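Robots on the packing floor at Hesmont

25th May

I stopped by Hesmont this week to see the two-armed robot stations everybody in the packing room keeps talking about, and I came away pretty cheerful! The company sends out 3,000 craft kits a month, and until now every box got tidied and filled by hand.

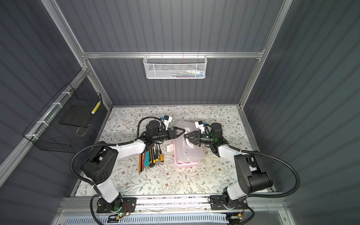
1 min read

The two grippers face each other over the mat, with a pink storage box between them and the screwdriver and pencils off to the side. No jobs are going, I was told (I asked twice). The packers will move to checking and repairs, with 200 hours of paid training shared among them. A second station arrives from Okoro in June.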